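Tampo de trabalho Kenuvo 211

O tampo Kenuvo 211 destina-se a balcões de atendimento, salas de formação e postos de contagem de numerário. A superfície em madeira clara, de tipo talho, recebe acabamento a óleo e é fornecida pronta a montar. A espessura é de 25 mm e o peso ronda os 8 kg na versão curta.

Os recipientes de apoio, como copos e taças de plástico transparente, são encomendados em separado e servem para ter à mão notas, talões e pequenos objetos.
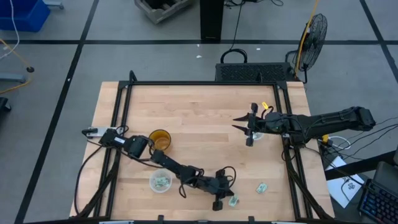 Com que frequência deve ser renovado o óleo do tampo?

De 6 em 6 meses em utilização diária, com pano macio e sem excesso de produto.

A limpeza corrente faz-se com pano húmido e sabão neutro — os produtos abrasivos anulam a garantia. Recomenda-se que os líquidos derramados sejam removidos de imediato.

As encomendas institucionais são tratadas por Ayman Obeidat, do departamento comercial da Janum. Os pedidos de assistência e de peças de fixação devem ser dirigidos a Raed Sabbagh, com indicação do número da fatura. As entregas previstas para novembro aceitam alterações de morada até à expedição.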